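The Bonus Disc Is Where Good Albums Go to Be Explained

By Coralie Quinlan
March 21, 2025

The new edition of Rirna's Drurnley runs to five discs and 55 tracks. The album itself, the one people bought and wore out and lent to friends who moved away with it, has nine songs. You can do the sum for yourself. Everything left over is demos, rough mixes, a radio session, a concert with a bad bass sound and a great many takes of songs we already had in the version the band chose.

I have listened to all of it, over a fortnight, mostly while doing other things. I was asked to review it in August, when the label first sent out word, and I said no then because I didn't think I could be fair. I still don't think I can be fair, so I am writing this instead.

My complaint is with the whole trade in leftovers. Rirna are just the latest to join it, and they made a better record than most of the bands who get the treatment, which makes it easier to see what the treatment does.

Start with the sticker on the front. Ostari, who now own the tapes, promise "the complete story of a classic". A record label saying a thing is a classic tells you that the label would like to sell it again. Drurnley sold modestly, was reviewed politely and then got loved by a fairly small number of people over a long stretch of time. That is a nice thing to happen to a record. It doesn't need a story, complete or otherwise, and I'm wary of anybody offering me one at that price.

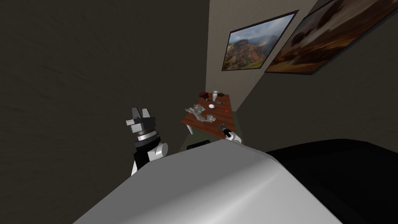 A gripper with its two fingers pointing upward. Computer render.

What you get for the money is take after take of "Harbour Lamp". The booklet says the band recorded up to 15 of them at Chamoun, the converted chapel where they worked, and the box includes seven. On the first the drummer is too fast. On the second he is less fast. By the fourth they have found the tempo and somebody has had the idea of dropping the guitar out of the second verse, and it's briefly exciting to hear that idea turn up. I will give them that. One moment, a few seconds long, in which you can hear a decision being made.

After that you have three more takes in which the decision has already been made, and they're playing it well, and none of them is as good as the one on the album. Of course they aren't. Had one of them been better it would have been the one on the album. People in bands have ears.

Defenders of this sort of thing say that hearing the process deepens your love for the finished song. I've heard this so often that I used to repeat it. Then I tried to think of a single time it had been true for me and I came up short. What tends to happen is that the song gets thinner. "Harbour Lamp" used to arrive whole. There was a creak before the vocal that I always took for the singer leaning in to the microphone, and I had built quite a lot on that creak over the years. The booklet tells me it was a chair, that the producer put it there later because the opening felt bare, and that he tried two other chairs. I now hear a man choosing furniture.

You may say that this is my own fault for reading the booklet. It is a fair point, though I'd answer that the booklet is forty-odd pages long and takes up half the box.

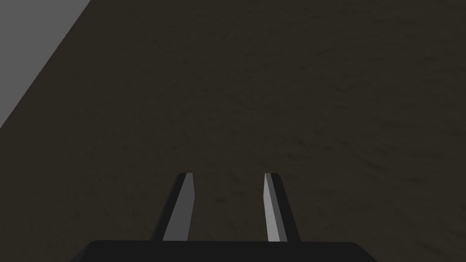 Who asked for the demos?

The usual reply is "the fans", and I suspect that the fans in question are fewer than we are led to believe. The numbered edition, with the print of the cover painting and the replica set list, was limited to 1171 copies. An oddly exact number, that. I assume somebody worked out how many people would pay for a replica set list and then stopped the machine. It has been spoken of since as proof of great demand, and it sold out in a morning, and good luck to everyone who got one. But selling a small number of expensive things quickly is a very old trick, and it says little about how many people want to hear the singer hum over a drum machine.

I rang round a few friends who own it. One had played the first disc, which is the album. One had played the first disc and the concert. One hadn't taken the wrapping off and got slightly cross with me for asking. I make no claims for this as research. Still, the only person I know who has heard the fourth disc from start to finish is me, and I was thinking of writing something.

The demos are the part that bothers me most, and I should say why, as plenty of people whose taste I trust like demos very much. They like the closeness. They like a voice on a cheap recorder with a kettle going somewhere behind it. There's a belief, hardly ever said out loud, that the rough version is the truthful one and that everything done to it afterwards was a sort of lie told for the market.

I don't believe this for a moment. A songwriter mumbling into a recorder is trying to remember a tune. The words to "Salt Road" on the demo are mostly vowels, with "something something Tuesday", no, I have checked, it's "something something new day", where the chorus will later be. It is no nearer to her heart than the finished lyric, which she sweated over for months by her own account. If anything it is further off. She hadn't worked out what she felt yet. That's what the months were for.

And yet I've already read two long pieces that treat the mumbling as a sort of hidden key. One writer thinks the song was "really" about her father, on the strength of a line in the demo that was dropped. Writers drop lines all the time. They drop them when they scan badly, or when they've used the rhyme elsewhere, or when they read them the next morning and feel a bit sick. Taking a line out is also writing. Putting it back thirty tracks into a box set, for strangers to pick at, seems to me to undo some of the work.

The money, and the silence about it

I'd feel better about all this if we could talk plainly about why it happens. Old records cost nothing to make because they've been made. There are no studio bills, no tour to prop up, no risk that the second single flops. You pay a person to go through the tapes, another to clean them up, another to write the essay, and you charge four or five times what the album costs alone. I have been the person who writes the essay. It paid all right. I called a half-finished instrumental "a fascinating glimpse", which I knew to be untrue when I typed it, and I've been a little more suspicious of the word "fascinating" ever since.

There is a decent argument on the other side, and I'd rather put it here than have it put to me in letters. Bands like Rirna never made much the first time. If a box set gets them a proper payment late in life, who am I to grumble about chairs? I wouldn't grumble at all if I were sure that was where the money went. The press notes are very full on the subject of tape restoration and say nothing whatever about the deal. Perhaps it's a generous one. I would like to see a label boast about that on the sticker. 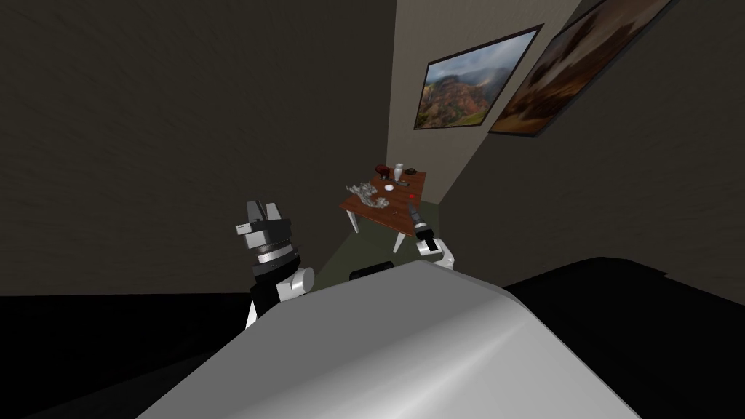

The concert disc is the other thing people will bring up, and it's the best of the extras by a distance. The bass sounds as though it is coming through a wall and the singer forgets the second verse of the title track, laughs, and sings the first one again. The crowd sings the right words at her until she gives up and joins them. I've played that more than once. It could have been put out by itself, cheaply, with a plain sleeve, and I would have been telling everyone I know to buy it.

What I can't get past is the thought of somebody coming to Drurnley for the first time this year. They'll look it up on whatever they use to listen to music and find the big version first, since the big version is the one being pushed. The album ends, as it should, with "Last Bus", that long fade with the accordion going off down the street. I have sat in parked cars to hear the end of that fade. On the new edition, if you let it run, there is a gap about as long as a breath and then a man says "rolling" and you get "Salt Road" with no words.

A new listener won't know that the record is over. They won't get the quiet afterwards, which was part of it, when you had to stand up and decide whether to turn it over and begin again. They will get a long slope of lesser versions and at some point they'll wander off, thinking that this band everyone goes on about does rather repeat itself.

I asked Ostari whether the nine-song album would stay available separately. A pleasant person told me that it was "included in full as part of the new edition". I asked again, a bit more slowly, and was told they'd look into it.

In the meantime I'd say buy it second-hand. There are still plenty of copies in the shops that smell of carpet, usually filed under the wrong letter, and the one I bought last month for my nephew had a previous owner's name on the label in green biro. He has played it a good deal. He asked me what the creak was at the start of "Harbour Lamp", and I told him I'd always thought it was the singer, leaning in.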